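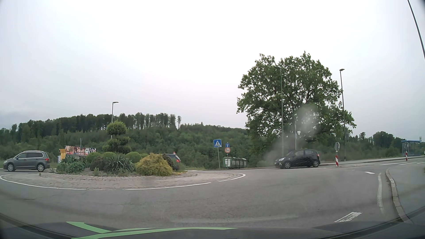 *The central island, with clipped topiary, low domed shrubs and mixed foliage planting.*

# Dotcombe Roundabout: Planting Gallery

The roundabout at Dotcombe was replanted under the Randar approach roads scheme, at a cost of £3,255 for plants and soil. This page records the island for residents and for those who look after similar sites elsewhere in the district. The photograph at the head of the page is accompanied by notes on the principal areas of the planting. Enquiries should be addressed to Dilruba Abeysekara at the Highways and Grounds Office.

## The topiary

The clipped tree is the tallest plant on the island and carries a rounded ball of foliage above wider green tiers. It was supplied by Gill Nurseries and is trimmed twice a year. The lower tiers are being allowed to fill out before they are cut to a firmer line.

## The domed shrubs

Three rounded green shrubs are grouped around the base of the topiary. They are kept low in accordance with the sight line requirements for the junction, and are clipped on the same visit as the tree.

## The sword-leaved plant

A spiky plant with long, grey-green leaves spreads outward in front of the domes. Dead leaves are removed by hand at the base. Contractors are reminded that gloves and eye protection must be worn for this work.

## Colour in the foliage

The scheme relies on leaves more than flowers. Dull reddish-brown and bluish-green foliage lies to the left of the spiky plant, while a feathery yellow-green bush stands to the right with a dark reddish-purple shrub behind it. Kendra Beaulieu, who drew up the planting plan, asked for strong contrasts that would hold through December and the early part of the year.

## The paved apron

Pinkish-grey blocks form a low apron around the beds, with a curved, broken white line at the outer rim. The blocks were laid by Danell Surfacing. Weeds in the joints are treated each spring - residents are asked not to apply salt or household products to the paving.

## Visiting and maintenance

The island is not open to pedestrians and should be viewed from the footway. Maintenance is carried out under traffic management, and drivers may meet short delays while work is in progress. Damage to plants or paving may be reported to the office, quoting site reference 17.

Page last revised February 13, 2022.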